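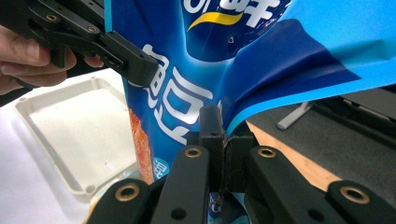
After my first evening at Plosstead I went home and could finally order a coffee without pointing at the menu, one of our learners wrote to us in February. She had lived here for six years by then. Her husband and children spoke English at the table, and she had always let them speak for her.

We receive letters like this quite often, and they explain our school better than we can do it ourselves.

About Plosstead Language School

Plosstead is a small language school for adults. We teach English to people who have moved here, and we teach other languages to people who grew up here and wish to speak with their grandparents, their in-laws or their neighbours. At present we offer English, French, Polish, Portuguese and Mandarin.

The school began in two rented rooms above a shoe shop in Parden Street. There was one English class in the evening and one in the morning, and the chairs were borrowed. Today we have our own floor in the Ogilvie Building, with five classrooms, a small library and a kitchen where the learners make tea in the break. Last year 600 people studied with us. Some came for one short course and others have been with us from the first term.

How we teach

Our groups are small. A course has 27 lessons of ninety minutes, and you can begin as a complete beginner or take a short talk with a teacher, who will suggest a level. We do not give a written test at the entrance. Many of our learners had a bad experience with tests at school, and a conversation of ten minutes tells us enough.

In the lessons we speak from the first day. Grammar is taught also, but in small portions, and always together with something you will need to say the same week: a telephone call to the doctor, a complaint about a bill, a story for a child. Mistakes are welcome. Most of our teachers have learned their second language as adults, so they remember well how it feels to be silent at a family dinner.

The library

Our library has around 4,000 books, films and recordings. Learners may borrow three at a time for 20 days. We are always glad to receive children's books in any language – they are the first to go from the shelf.

Working with companies

We also teach at the workplace. Our longest partner is Drivomach, where we hold lessons before the early shift and after the late one. If your company would like something similar, please write to the office and tell us how many people would take part and which hours are possible.

Visit us

You may sit in on one lesson without payment before you decide. Please ring the bell marked Plosstead and come up to the second floor. The office is open in the mornings and again from five o'clock until the last class has finished.

Page last updated: August 2019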